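Removing old carpet glue from a plywood top
Forum > Workshop and Home > Surfaces and Coverings
Page 1 of 1

derow_flats
I have a work table with a plywood top that a previous owner covered in indoor-outdoor carpet. I pulled the carpet off in February and the backing stayed behind, along with a layer of yellow glue. I want to put new fabric on it for sorting and packing. Do I need to get all the glue off or can I go over it? The top is 50 inches long if that matters.

pinchbar
You can go over it if it is flat and hard. Scrape off anything that stands up. If it is still tacky in spots it will bleed through a thin fabric in warm weather.

Toledo_Ray
Disagree. Take it down to wood. I went over old glue on a bench and the new piece let go at both ends in the first summer. Spray adhesive does not like old latex glue. A carbide scraper and a couple of evenings will do it.

derow_flats
Some of it is hard and some of it rolls up under my thumb. The foam backing is the worst part. It turns to crumbs.

pinchbar
The crumbs have to go no matter what. Nothing sticks to that.

millie40
Warm water with a little dish soap, lay wet rags over it for 40 minutes, then scrape. Works on the yellow stuff. Does not work on the black stuff. Don't soak the edges of the plywood or they swell.

Toledo_Ray
I would not put water on plywood at all. Use a heat gun on low.

millie40
A heat gun on foam backing stinks and you don't know what is in it. Damp rags are fine if you wring them out. I have done three tops this way and none of them swelled.

Toledo_Ray
Your tops, your choice. Mine is birch and the face veneer is thin.

gus_h
Has anyone tried the Uvgate remover? The store here has it for less than the citrus kind.

pinchbar
I used Uvgate on a stair landing. It softened the glue but left an oily film, and I had to wipe it twice with mineral spirits before anything would stick. Briltum was cleaner but slower. For something this size I would just scrape.

derow_flats
Went with the rags and the scraper. Two evenings. One corner lifted a bit of veneer and I filled it. Sanded with 80 grit and vacuumed. Now for the fabric. Headliner, felt or thin carpet?

gus_h
Felt. Cheap and you can replace it.

millie40
Felt pills and holds on to every bit of thread and tape. I'd go with a short carpet, the kind sold for speaker boxes and van walls. It has some nap but you can vacuum it. Stretch it lightly and staple underneath - no glue at all, and then you never have to do this again.

Toledo_Ray
Staples are fine on the underside. I would still glue the middle or it creeps when you slide boxes across it.

millie40
Mine has never crept. Pull it snug.

pinchbar
Depends on the boxes. Heavy ones will push a ripple ahead of them.

derow_flats
Blue-gray it is, with a pale front edge.

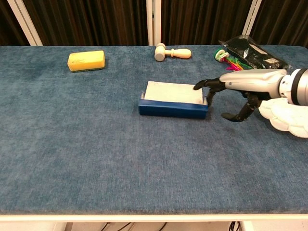
gus_h
Does the nap direction matter when you lay short carpet on a table?

millie40
Run it toward the side you work from, so that crumbs and lint brush off to the front. If you need two pieces, keep the nap going the same way on both or the seam will show.

Toledo_Ray
Agree with that one. Mark an arrow on the back in chalk before you cut.

gus_h
Thanks. I have a desk top to do next. I bought a box of 700 staples, so I should be set.

pinchbar
Check the length. Anything over 3/8 will come through a thin top.

Thread views: 879
Last post 31/12/2000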